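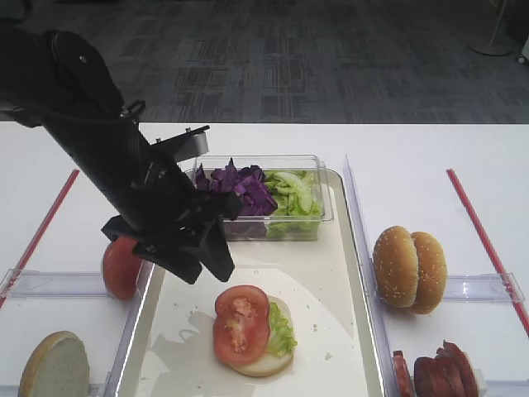
The sandwich table at Jastside is set up the same way for every lunch. One tray goes in the middle, the vegetables go at the back of it, and breads and fillings wait at the sides. Roald Lindholm drew the layout in October on the back of a delivery slip, and it has changed very little. Purple cabbage is kept on the left of the clear container and shredded lettuce on the right, with the burger put together in front. A sesame bun stands on its edge to the right of the tray until it is wanted, and the sliced sausage sits below it.

The full menu is on the Clastuva page.

Bottom bun and lettuce

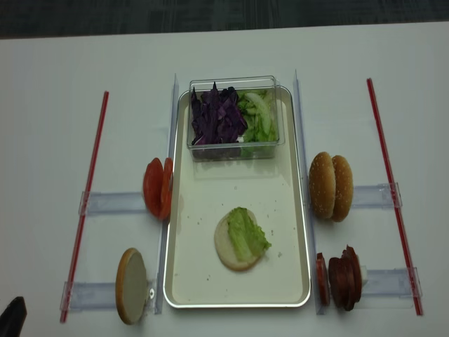 We tried putting the tomato directly on the bread for the first 17 lunches and went back to greens first. The bun gets less soggy on the way to the tables. Azlan Liew, who does most of the mornings, likes a leaf a bit wider than the bread. The ruffled one on this bun runs slightly past the right edge, and that is fine with us. Leave the left side a little bare if the leaf is small. A second leaf makes the top slide.

The cabbage is cut the evening before. Lettuce is done the same morning. Over 200 burgers went out at the Mendes open house, and we ran short of cabbage before anything else.

Tomato

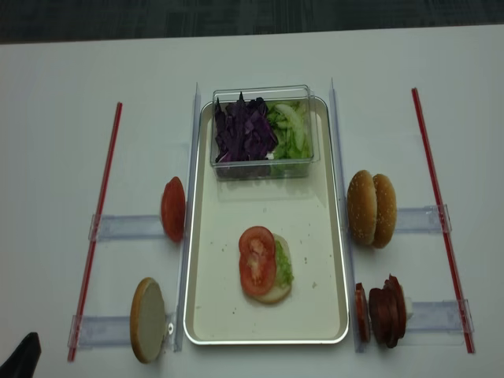

Two tomato slices, overlapped, on shredded lettuce.

Slice the tomatoes to an even thickness and throw out the ends. For a thin tomato we use two slices, for a large one a single slice is enough. Crumbs on the tray get wiped off between orders when there is time.

Fillings and sauce are covered on the Flokby page, along with the shopping list.

Page last changed 26 April 2020.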